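2022-05-13. Fault notes from the Luik cell, posted as a thread so I can find them later.

1/ Symptom: the gripper closes on the rod, reports a good grasp, and the rod slips out during the lift. No alarm, no stop. The arm finishes the whole cycle holding nothing.

2/ Controller is a Tunum, fingers are the Grakar rubber-faced pair. Both were fine on blocks. The trouble began when we switched to round stock.

3/ First suspect was grip force. Raised it two steps. Same result, slightly later in the lift.

4/ Second suspect was the grasp check. It compares finger gap to a threshold, and the threshold was left over from the block job. Fully closed fingers read 162 encoder counts. The check passed anything over 2. So an empty hand counted as a full one.
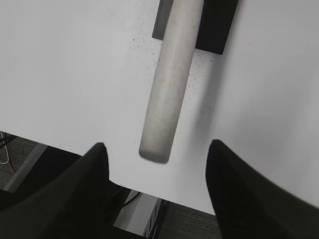

5/ Fixing the check does not fix the slip. It only makes the arm stop and say so. I wanted that first anyway -- a silent failure with the arm still moving is the part that worries me.

6/ Went through the log next. 2429 cycles since the changeover, every one marked as a success. That number is now worthless and I have struck it from the report.

7/ Cause of the slip, as far as I can tell: the approach angle is off from the axis of the rod, so the fingers meet it near the end and on a slant. On a flat-sided block the part squares itself up. A round one rolls.

8/ Changes made: new threshold, second gap reading after the lift, protective stop if the two disagree. Approach now takes its angle from the part pose instead of a fixed value.

9/ Not done: the slip test at full speed. I'm holding the arm at reduced speed until it has run 3000 cycles with the new check active.

10/ If you run the Cenport grasp template, look at the threshold line. It does not reset when you change the part type. Ours had been wrong from the first round part on.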